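Chapter 7

Things on a Table: Looking, Sorting and Naming

When I was small, my grandmother kept a drawer in her kitchen that she called the bits drawer, and on rainy afternoons she would tip the whole lot out in front of me and go back to her pastry. There were corks and curtain rings, a doll's shoe, three or four keys that fitted no door in the house, and a wax pear that I once bit into (I can still taste it!). I didn't know I was studying anything. I put the round things with the round things, and then changed my mind and put the shiny things with the shiny things, and by the time the tea was poured I had usually started over again by colour.

This chapter is about that afternoon, more or less. You have spent the last few weeks drawing one object at a time, and by now you'll have a fair feel for outline and shadow. Now we are going to put several ordinary objects together and ask how they get on with one another, what makes us want to group them, and what words we reach for when we have to tell somebody else about them.

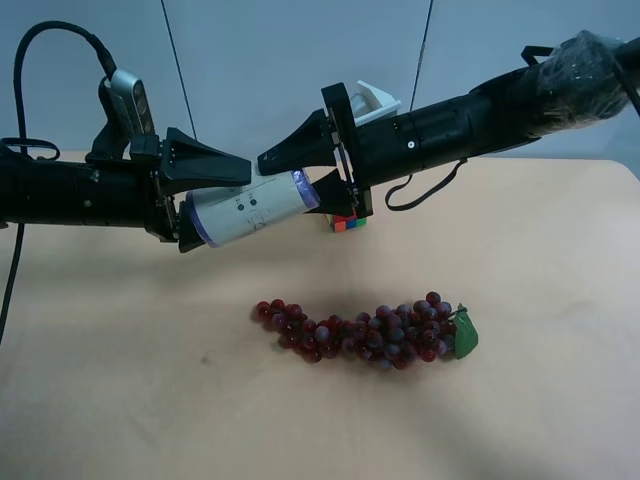
Department of Visual Arts and Design, Londudstead College

Start with the grapes, as most people do. They're artificial, and nearly everybody in a class will call them "grapes" all the same without stopping to think. We name a thing by what it resembles long before we name it by what it is. A container is a different matter. The white cylinder with its purple-blue lid could hold any number of things, and the small line drawings on its side don't settle the question from where we stand. So we fall back on shape and colour, and our description becomes more careful for it. Then there is the little cube puzzle peeping out at the back, with its red, orange, blue and green stickers. You need only see a part of it to know the rest, and that is a habit of the eye we'll be coming back to in the section on overlap.

My colleague Renu Mishra, who taught the evening class at Puson for many years, used to set her students a task I have borrowed shamelessly. She would lay out a few household things, let everyone look until the kettle boiled, and then throw a tea towel over the lot. Each student wrote down what they remembered. The lists were never the same. One person had colours and no shapes, another had every shape and had left out the biggest thing on the table, and there was always somebody who had written a lovely paragraph on the tea towel. 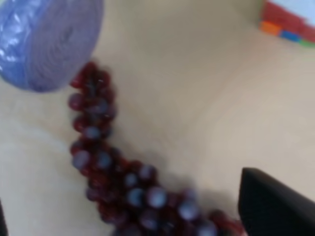 Surface is the hardest quality to put into words, and I'd like you to be patient with yourselves over it. We have plenty of everyday terms for colour and a good many for shape, but ask a room full of people to describe a shine and they go terribly quiet. A useful way in is to look at where the light lands. On the dark red spheres it gathers into one small soft highlight each, pale and bluish, so that the whole cluster looks speckled. On the lavender-blue plastic it behaves quite differently, catching in bright streaks where the material creases and folds. Both surfaces are glossy, and yet you would never draw them the same way. The tabletop does none of this, being matte, and it lets the light drift from cream to tan with no hard edge anywhere. Keep those three behaviours in mind (the dot, the streak and the drift) and you'll find you can get a surprising distance with a soft pencil and a rubber.

You'll need very little for the exercises that follow. Any table will do, so long as it's plain, and if yours has a pattern you can lay a sheet of paper over it. Choose objects you wouldn't mind looking at for a whole Saturday morning. I'd suggest at least one thing that is round, one with a lid, and one that you find a bit ugly, as those often make the best drawings in the end. Please don't go out and buy anything special. The kitchen cupboard has served my students perfectly well, and so has the glovebox of a car.

Before you turn to Section 7.1, set up your own group of objects, leave it where it won't be disturbed, and write down the first word that comes to you for each one. Put the list somewhere safe. We'll want it again at the end of the chapter, when Gwendolyn Ruiz-Ortega's notes on still life will ask you to cross some of those words out.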